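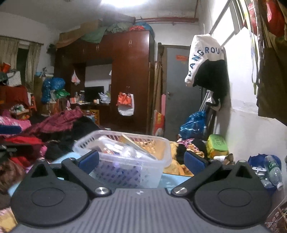
Verfasst von Roya_B » Montag, 19:42
Thema: Durchsichtige Körbe zum Sortieren – ja oder nein?

Hallo ihr Lieben,

ich lese hier schon seit Ewigkeiten still mit und habe mich nie getraut, selbst etwas zu schreiben, aber jetzt brauche ich doch einmal euren Rat (und vielleicht auch ein bisschen Zuspruch). Wir sind im September umgezogen, von einer Wohnung mit Keller und Abstellkammer in eine ohne beides, und seitdem lebt bei uns gewissermaßen alles in einem Zimmer. Kleidung, Bettzeug, Tücher, Flaschen, Dosen, Ladekabel, Verpackungen von Dingen, die ich längst nicht mehr besitze. Ich fange jeden Abend irgendwo an, und jeden Abend lande ich bei demselben Berg Wäsche.

Meine Schwägerin hat mir jetzt zu diesen durchscheinenden Kunststoffkörben mit den Schlitzen geraten, und einen davon seht ihr auf dem Foto. Ich finde ihn eigentlich schön, er ist leicht und hat einen dicken, runden Rand, an dem man gut anfassen kann. Nur weiß ich nicht, was hinein soll! Im Moment liegt eine zerknüllte Plastikverpackung darin und daneben ein flaches, hellbraunes Stück, und das ist ja nun wirklich kein System. Drumherum liegen die Stoffe, der gelborange, der gemusterte in Magenta und Weiß und der gelb-braune, die gehören alle in den Schrank, aber der Schrank ist voll.

Wie macht ihr das? Nach Art der Sachen, nach Person, nach Farbe? Und kauft man gleich mehrere Körbe oder erst einmal nur den einen?

Liebe Grüße
Roya Bagheri

Verfasst von Flumel » Montag, 20:15

Liebe Roya, herzlich willkommen bei uns, schön, dass du dich gemeldet hast! So ein Zimmer hatten wir auch, und zwar viel länger, als ich hier zugeben möchte.

Mein Rat wäre: Lass den Korb erst einmal in Ruhe und nimm dir die Textilien vor. Kleidung und Bettzeug auf einem Haufen, das ist bei mir immer der Punkt gewesen, an dem ich aufgegeben habe, weil man beim Ziehen an einem Ärmel plötzlich einen Bezug in der Hand hat. Ich habe dann alles, was zum Bett gehört, herausgezogen und in einen großen Sack gesteckt, ohne es zu falten (gefaltet wurde erst am Wochenende), und auf einmal war der Haufen nur noch halb so hoch. Dann die dunklen Sachen, dann die bunten. Den Korb würde ich für die Tücher nehmen. Durch die Schlitze kommt Luft, und man erkennt die Farben auch von der Seite, bei dem gelborangen Stoff auf deinem Foto klappt das ja schon ganz wunderbar durch die Korbwand hindurch.

Verfasst von Hooman Tehrani » Montag, 20:51

Da muss ich leider ein wenig widersprechen, liebe Flumel, auch wenn ich deine Ratschläge sonst sehr schätze. Stoffe in geschlitzten Körben, das habe ich drei Jahre lang so gemacht und würde es nicht wieder tun. Feine Sachen ziehen Fäden, und Staub kommt durch die Schlitze genauso hinein wie Luft. Für Tücher nehme ich inzwischen alte Kissenbezüge, oben zugebunden, die kosten nichts und lassen sich mitwaschen.

So ein Korb ist in meinen Augen für alles Feste da. Auf deinem Foto liegt rechts eine Flasche mit grünem Etikett schräg, mit dem Deckel nach unten, und gleich daneben stehen eine weiße Schachtel und noch ein durchsichtiger Behälter. Die drei hätten in dem Korb einen guten Platz und könnten aufrecht stehen. Bei Flaschen bin ich da eigen, mir ist einmal Weichspüler in eine Schublade mit Fotoalben gelaufen, und davon hat sich meine Laune bis heute nicht ganz erholt.

Die dünnen hellen Kabel unten rechts würde ich einzeln aufrollen und in eine Dose legen. Der gelbe Behälter mit dem leuchtend grünen Deckel sähe dafür doch recht brauchbar aus, sofern er leer ist?

Verfasst von Bronley » Montag, 21:08

Ich misch mich mal ein. Bitte KEINE weiteren Körbe kaufen, Roya. Erst ausmisten. In meiner alten Wohnung hatte ich 21 Körbe und Kisten, alle hübsch beschriftet, und in den meisten lag Zeug, das ich auch ohne Beschriftung nie gesucht hätte. Die Verpackung aus dem Korb raus, und wenn sie leer ist, in den Müll, fertig, dann hast du schon den ersten Erfolg.

Verfasst von Flumel » Montag, 21:20

@Hooman: Fäden gezogen hat bei mir noch nie etwas, aber ich gebe zu, dass bei uns auch keine Seide herumliegt. Die Kissenbezüge finde ich eine schöne Idee, nur sehe ich dann nicht mehr, was drin ist, und muss jeden einzelnen wieder aufbinden. Da kenne ich mich, nach einer Woche läge alles wieder auf dem Bett. Ich bleibe bei meinem Korb!

@Bronley: 21?! Hut ab.

Verfasst von Roya_B » Montag, 21:47

Ihr seid ja lieb, so viele Antworten an einem einzigen Abend! Ich habe beim Lesen gleich angefangen und das Bettzeug herausgezogen, wie Flumel geschrieben hat. Den Sack musste ich zweimal umpacken, und der rotviolette Pulli, den ich seit dem Umzug vermisse, hat sich dabei auch gefunden.

Hooman, der gelbe Behälter ist leider nicht leer, da sind Waschmittelreste von meiner Mutter drin, die ich erst umfüllen müsste. Aber die Flasche habe ich aufgestellt, versprochen. Und Bronley, die Verpackung ist im Müll. Bei dem flachen Stück bin ich noch unsicher, ich glaube, es gehört zu einem Regalboden, und solange ich das nicht sicher weiß, bleibt es bei mir.

Mit dem Korb probiere ich jetzt beides, eine Woche Tücher und eine Woche Flaschen, und dann melde ich mich wieder. Falls jemand noch weiß, wie man einen vollen Schrank voller bekommt, bitte schreiben.

Verfasst von Premance » Montag, 22:30

Zum Schrank: Bügel mit mehreren Stegen und die Pullover hochkant stellen, statt sie zu stapeln. Bei uns hat das ein ganzes Fach freigemacht, und dort liegen jetzt die Bettbezüge, jeder Satz in seinem eigenen Kopfkissenbezug. Da hat Hooman schon recht mit seinen Bezügen, für Bettwäsche sind sie prima. Gute Nacht in die Runde und viel Geduld, Roya!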